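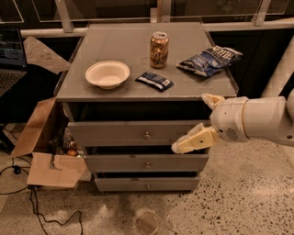

One reader of an earlier version of this article objected that "bedside cabinet" was too narrow a name for it, as hers had stood next to a sofa, then in a hallway, and had never been in a bedroom at all. The point is a fair one. The three-drawer cabinet is named differently according to where it is put, and the article uses the plain name throughout.

Three-drawer cabinet

A three-drawer cabinet is a small, upright piece of storage furniture with three drawers set one above another under a flat top. It is lower than a chest of drawers and usually narrower. It may be called a bedside cabinet, nightstand, night table, side cabinet or drawer unit. In British shops "bedside cabinet" and "bedside chest" are the usual names when the piece is sold for a bedroom, and "nightstand" is the usual American word.

Contents
Form
The top
The open recess
Drawers and runners
Knobs
Makers
Use
Care and common faults

Form

The body, or carcass, is a box made of two sides, a back, a base and a top. The drawers run inside it and their fronts make up most of the face of the cabinet. In the plainest kind all three fronts are the same width and close to the same height. In others the bottom drawer is deeper, so that bulky things can go low down.

The sides may reach the floor, or the body may stand on short legs or a plinth. A cabinet that sits close to the floor gives more storage for its height but is harder to sweep under. On a hard floor such as terrazzo or tile, felt pads are often stuck beneath it to stop scraping when it is moved.

Painted cabinets are most often white, grey or black. Grey is common in rented flats and student rooms, where it is chosen because it goes with most other furniture and shows less dirt than white.

The top

The top of a small cabinet is used more than any other part. It is meant for a lamp, a clock, a book or a glass of water, and in practice it also takes whatever was last in somebody's hand: a drink can, a bag of crisps, an empty bowl, a snack wrapper. Light things near the edge are easily knocked off when a drawer is opened sharply.

Tops are made either flush with the sides or with a small overhang. A flush top lets the cabinet stand tight against a bed frame or wall. Some have a raised lip at the back and sides, which stops pens and coins rolling off but makes wiping harder, as crumbs gather in the corners. Crisp bags and other greasy packets leave marks on matt paint, and these are best removed soon with a damp cloth and a little washing-up liquid.

The open recess

Many cabinets have an open space between the top and the upper drawer. It works as a shelf for a book, a tablet or a pair of glasses and leaves the top free. It is usually too shallow for an upright can or cup.

The recess also has a use in making the cabinet. Without a drawer directly under the top there is less to line up, and a slight sag in the top will not make the upper drawer stick. Where the recess has no floor of its own, anything put into it drops straight into the drawer below. Some owners fit a thin board to prevent this.

Drawers and runners

Each drawer is a shallow open box with a separate front fixed to it. Cheaper drawers have a thin bottom panel slid into a groove. If the drawer is overloaded the panel bows and may come out of the groove at the back.

Three kinds of runner are in general use.

Wooden runners: strips fixed to the inside of the carcass, on which the drawer slides directly. They are quiet and simple, and stiffen in damp weather.

Roller runners: metal channels with a small plastic wheel at each end. They are common on flat-packed furniture. The drawer is lifted out by pulling it forward to the stop and raising the front.

Ball-bearing runners: two or three sliding metal sections. They carry more weight and allow the drawer to open further.
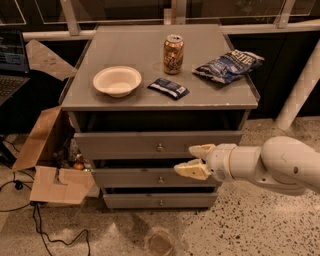

A drawer on roller runners closes by its own weight over the last part of its travel, as the channel slopes down towards the back. If the cabinet leans forward the slope is lost and the drawer stays a little way out. Wooden runners have no slope, and a drawer on them stays where it is left. Self-closing and soft-closing runners use a spring or a damper to pull the drawer in, and are seldom found on the cheapest cabinets.

Knobs

The drawers are opened by a knob, a bar handle, a cut-out in the front or a groove along its edge. A small round metal knob in the middle of each front is one of the oldest and cheapest fittings and is still widely used. It needs only one hole, so it is quick to fit and can be replaced with almost any other knob that has the same thread.

A single central knob suits a narrow drawer. On a wide one it lets the drawer twist and jam if it is pulled off centre, and two knobs are better. Knobs work loose with use and are tightened from inside the drawer with a screwdriver. A drop of glue on the thread will hold one that keeps turning.

Makers

Three-drawer cabinets are made in large numbers by furniture factories and sold mainly as flat packs. The Flelano works in Bragança has made a small painted cabinet since 2000. Its model 1047 has three equal drawers, an open recess and round knobs, and weighs 11 kilograms when assembled. A taller version, 900 millimetres high, was sold for hallways and was dropped from the catalogue after a few seasons.

Ekico sells a similar cabinet ready assembled. The body is glued, so it cannot be taken apart for moving, but it stays squarer than a flat-packed one that has been put together more than once. Orance makes replacement knobs and runners and no furniture of its own.

Use

In a bedroom the upper drawer generally holds things wanted at night, such as medicines, tissues and chargers. The middle drawer takes socks or underwear, and the bottom one papers or spare bedding covers. In a living room or workroom the same cabinet is used for cables, tools, stationery and batteries. Phone and laptop leads are often run behind it, and a notch or hole in the back panel keeps them from being trapped against the wall.

During a move or a clear-out the cabinet is usually emptied into a cardboard box set beside it. Working from the bottom drawer upwards keeps the lower drawers clear of those above. The cabinet should be carried with the drawers taken out, or with the fronts taped shut using a tape that will not lift the paint.

Care and common faults

Drawer will not close fully. Look first for something that has fallen behind it. Paper, socks and food wrappers slip over the back of an overfull drawer and lodge against the rear panel. If nothing is there, check that both runners are screwed in at the same height.

Uneven gaps between the fronts. The carcass is out of square or the fronts have shifted. Loosening the screws that hold the front to the drawer box usually gives a few millimetres of movement.

Stiff drawer. Wooden runners can be rubbed with candle wax. Metal runners should be wiped clean before any oil is used, as oil over dust makes a paste.

Tipping. A small cabinet can tip forward if all its drawers are pulled out at once with heavy things inside. In homes with young children it should be fixed to the wall with a bracket or strap.

See also
Chest of drawers
Filing cabinet
Flat-pack furniture
Drawer runner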